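Bevley Robotics Forum > Manipulation > Data collection

Thread: Two-arm dish set, resets and what to keep

The Hunham set stands at 1,441 teleoperated episodes against a target of 4,000. All of it is two-arm tabletop work with crockery: pick from the mat, place on the board or in a rack, sometimes passing between arms. The first policy trained on it in October coped with plates and did badly with bowls. I want to settle the reset procedure and the rejection rule before collecting the rest. Existing rules and my questions are in the post. 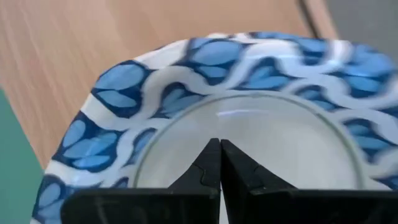

trirness_bench
Thread starter, data collection lead, Hunham set

The present rules:

Operators get one spoken instruction per episode and work to it. Free play is not recorded.
Dishes are put back by hand between episodes, in positions the operator chooses.
An episode is rejected if a dish leaves the table, if an arm faults, or if any camera stream drops.
A missed grasp followed by a successful one is kept.

Under those rules 73 episodes have been rejected. My two questions are whether operator-chosen positions are good enough, and whether the missed grasps should stay in.

slaoui_user_2
Member

Positions chosen by people are not random. They put things where the arm reaches easily, and they do it more as the shift goes on. Plot the start position of every dish over the whole set before you collect anything further. I would expect a cluster on each side and very little in the middle or at the far corners.

We draw positions from a list generated beforehand and show the next one on the operator's screen. It slows the reset, and the operators dislike it for the first week.

trirness_bench
Thread starter

I ran the plot. You are right about the clusters. The left side of the mat is used much more than the right, and the near right corner hardly at all.

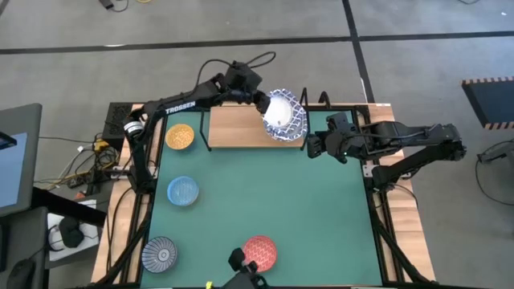 Start positions are the easier half of the problem, as a list will fix them. Orientation is harder. Flat plates look much the same to the policy whichever way they are turned, but a bowl changes its apparent shape completely once it is lifted by the rim. With the bowl on its side in the left gripper and the inside facing up and to the left, the right arm has a different approach to learn from the one it would need with the bowl upright. The instruction text for both is identical. I have started tagging bowl episodes by whether the bowl is tilted before the second arm closes, and I would like to know if anyone has found such tags useful in training, or only for balancing the set.

gripfault
Member

Only for balancing, in our case. We fed the tag in as an extra input and the policy leaned on it, then fell over at test time when it was not supplied. Use it to decide what to collect next and leave it out of the training input.

On the missed grasps I disagree with keeping them all. A miss with an immediate second try is useful. A miss followed by the operator sitting still for several seconds teaches the policy to sit still. We had a model that would stop above a cup and stay there until someone pressed the stop button.

slaoui_user_2
Member

That is an argument for trimming the idle frames and not for dropping the episode. Recovery data is the most expensive data to obtain on purpose. Operators asked to fail deliberately do it in an unnatural way, and it shows in the joint velocities.

gripfault
Member

Trimming leaves a jump in the timing. If the action chunks span the cut, you have trained on a motion that never took place. I would sooner lose the episode.

slaoui_user_2
Member

Only if the arm moved during the pause. If both arms are below a velocity threshold on either side of the cut, the jump is smaller than the encoder noise. Set the threshold, mark the cut in the episode file, and stop any chunk from crossing it. The Slaoui loader already accepts segment boundaries, so no new code is needed.

trirness_bench
Thread starter

Segment boundaries would work with our file format. I will try it on the existing set and leave the raw episodes untouched, so that the decision can be reversed.

The next batch will be mostly placement on the raised board, with bowls and plates in the same episode. 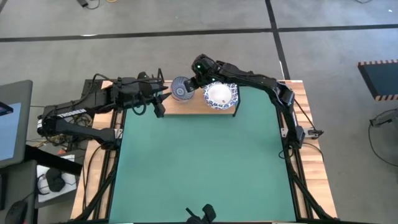 The board matters for two reasons. It changes the release height, and the present policy has plainly memorised the height of the mat. It also brings both arms into the same narrow strip at the back of the table, where the elbows can foul each other if the operator is careless. I am considering a rule that the idle arm must be withdrawn before the active one releases. That would make the data cleaner, but it would also remove any example of the two arms working close together.

gripfault
Member

Do not add the rule. If you want the arms apart at run time, put a collision check in the controller. The demonstrations should contain close work if the task contains close work.

Vary the board as well. If it is always the same height you will have a policy that has memorised two heights instead of one.

benchwidth
Member

Agree with the point about height. We put sheets of packing foam under ours and changed them between sessions. Log the height per session even if you never train on it.

A separate matter: are the wrist cameras on fixed exposure? Glazed dishes give a highlight just above the fingertips at close range, and with automatic exposure the rest of the view shifts as the gripper comes down.

trirness_bench
Thread starter

Exposure is automatic at present. I will fix it for the next batch and keep the two batches labelled separately. The idle arm rule is dropped. Segment boundaries are being added now, and I will post the rejection count under the new procedure once the position list has been in use for a full session.

slaoui_user_2
Member

Post the start position plot as well, with the old set in a different colour.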